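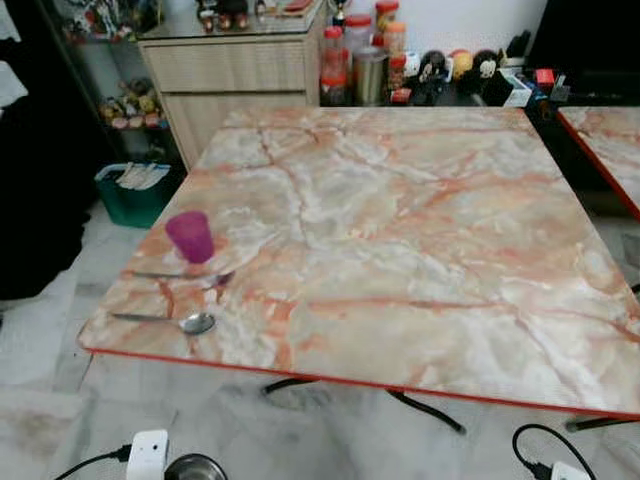

August, notebook 4, table clearing

Start 9.40. Back on the clear-the-table job. Aidan wants a straight answer for Herau by the end of the month on whether the arm can do a tea table without someone stood next to it. My answer this morning is no. Writing down why before I get talked out of it.

Setup is cup and cutlery on the marble-pattern top, cup upright, metal lying side by side just in front of it, handles to the left. Job is cup to tray, then the slim one (fork or knife), then spoon, then wipe. A child of four would do it for a biscuit.

Cup. See-through pink plastic and the depth camera hates it. Half the points go straight through and land on the table behind. Gráinne's fix was to find the rim in the colour picture and guess the height from a list of cups. Works if the cup is on the list. Also the pink throws a bit of its own colour on the shiny top and the old Grusar model kept drawing the outline round cup plus reflection, so the grip came in low and wide. New model better, not cured.

Table top. Orange and pink veins all over. Wipe planner reads veins as spills. On the plain white bench it scored lovely, on this it scrubbed one vein for 7 minutes until Bernadette hit stop. Have asked for a "clean table" reference shot before the meal so it can compare. Tomás says that's cheating because a person doesn't need one. Maybe. A person has also seen the table before.

Red trim is useful, by the way. Good strong line, edge finder locks on to it first go. But the second table has the same top and same trim, so if the head turns right it sometimes joins the two into one long table and plans a wipe across the join. Must put a max width in. TODO me.

Cutlery. The real problem. Flat metal on a hard flat top, no gap to get a finger under. Three ways we've tried:

Pinch across the handle. Fine for the spoon if it comes in square. Tips scrape the table, Ultan winces, but it holds.

Slide to the edge and pinch from the overhang. Much more reliable. They're close to the left edge already so short push. Danger is pushing too far, and then it's on the tiles and the arm can't reach the floor. Push distance now limited, force limit still a guess.

Magnet. Jolska tool, borrowed. Don't bother with stainless, half of what's in people's drawers won't stick.

Also the two are parallel with only a narrow strip between and the open fingers are wider than the strip. Going for one nudges the other. Does it matter? For the log no, for a human watching yes, looks drunk.

Tally so far, whole of the clearing work: 565 attempts at a single item, all types. 200 of those were cutlery and that's where most of the failures are. Need Bernadette to split them by push and pinch before I quote anything to Herau. Don't let Aidan put a percentage on a slide yet.

Speed. Full clear with no faults is 4 minutes and then the wipe on top. My mother would have washed, dried and put away.

Background stuff. Containers and little figures along the back. None of it in the task but the detector offers them all up as things to tidy. One run it went for a red-lidded jar, long way out of reach, arm stretched and faulted. Mask now set to table top only. That gets round it here, doesn't solve it. In a house the whole question is what's clutter and what lives there, and I don't see how you'd teach that without asking the person whose shelf it is. Gráinne thinks ask once and remember. Worth a try, not this month.

Cables on the floor in front of the table – fine for the arm on its stand, no good at all once it goes on the Montoya base. Clip them up before anyone drives it in. Bowl off the floor as well.

What I'd say to Herau if they rang now: wiping a plain surface, nearly. Cups and mugs, yes if we've seen them. Cutlery, only with the push and only from near an edge. Deciding what to clear, no.

Aidan read this over my shoulder and says too gloomy. Told him to come and do the afternoon runs himself.

Next:
- max width on table finder
- push force, step it up slowly, spoon first then fork
- reference shot before meal, get Tomás to stop arguing
- try a cup with something left in it (water only, towel down)
- ask Ultan wheter the rubber tips came

11.15, arm homed, stopping for tea. Will clear my own cup.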